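Grundport Forums > Software > Control and Planning

Thread: Two arms, one bag, and my planner keeps stalling

utero_dave_no_more
Posts: 668
February 2025

Hi all, back again with another long one, so get yourself a coffee first. I have been moving my two-arm setup over from plain joint-space playback to a proper planner (the Tian branch, with the shared collision world), and for most things I am really happy with it. Single-arm picks are smooth, and handing control from one arm to the other works fine as long as they are far apart.

The trouble starts when I ask both arms to work on the same soft object. The task is simple on paper: left arm goes to one side of a plastic bag, right arm goes to the other, both close, both lift. What I get is that one arm plans happily, the other one sees its partner's wrist as an obstacle, and the planner chews away until it hits the timeout. The last run gave me 809 failed samples for the right arm before it gave up. I have padding set to 2 cm on every link, which I thought was modest!

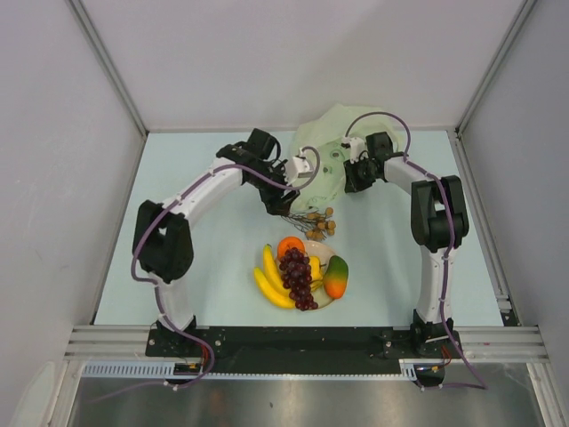

Both arms at the bag, fruit plate and dried sprigs left on the table.

The bag goes into the collision world as a box, and so does the fruit plate. The sprigs are not modeled at all at the moment. I would love to hear how other people handle this before I start pulling the scene code apart.

slowjoint
Welcome back! I had very nearly the same trouble over the winter, so you have my sympathy. My first guess is the padding. Two centimeters sounds small, but when both wrists have it you have used up four before either gripper has even closed. With the grippers pointed toward each other over one bag, there is just not much space left for the planner to find.

Try giving the wrist and gripper links their own value and leave the big links alone. I went down to a few millimeters on the wrists and my failures mostly went away.

Skandodden_fan
I'm going to disagree with slowjoint a little, in the friendliest way. Shrinking the padding does make the planner quicker, but it hides the real problem, which is planning the arms one after the other. The second arm is always stuck with whatever pose the first one happened to like. I'd plan both as a single group. Yes, the search space is bigger and the first solve is slower, but the arms can make room for each other on the way in.

And please take the bag out of the world as a box, or at least allow contact between it and the fingers. If the target is a solid obstacle, you're asking the planner to touch something you've told it never to touch.

slowjoint
Fair point about the bag, I missed that completely. I'm not sold on the single group, though. I tried it in December and the joint solutions were strange – elbows wandering off to the side for no good reason, and a different path every time I pressed the button. For a demo that's fine. For something you want to run all afternoon, I like paths I can predict.

Skandodden_fan
Did you seed it? Start from a saved pose for both arms and add a small cost for leaving it. Mine settled right down after that. I do agree that unseeded it behaves like a cat in a bathtub.

looptime
Can I add something neither of you has mentioned? Look at those purple cables. They stand up in a loop over each wrist, and I would bet they are not in the robot model at all. The planner thinks that air is free. If you cut the padding the way slowjoint suggests, you may get a lovely valid plan that drags one loop across the other arm.

What I did on mine was add a fat capsule above the wrist, attached to the wrist link. It's crude, and it does cost you some poses where the arm reaches over its partner, but I sleep better.

utero_dave_no_more
Oh my, thank you, this is more than I hoped for! looptime, you are quite right, the cables are not in the model, and I'm a bit embarrassed that I was blaming the padding in both directions without thinking of them.

So I changed things one at a time. Allowing finger contact with the bag helped the most by a long way. Then I added the capsules, and the failures crept up again, as you'd expect. Seeding the combined group brought them back down. I still see the odd wandering elbow, so slowjoint isn't wrong either.

slowjoint
I'll take "isn't wrong either" and go have my lunch. Could you post the cost weights when you have a minute? I might give the combined group another try.

looptime
Seconding that, and the capsule sizes too, please. What are you planning to do with the sprigs? Thin twigs were miserable for my depth segmentation, half of them came back as table.

utero_dave_no_more
Same here, they come and go between one cloud and the next. For now I'm thinking of one low keep-out slab over that whole patch of table. Weights and capsule sizes coming tonight once I've cleaned up the config file.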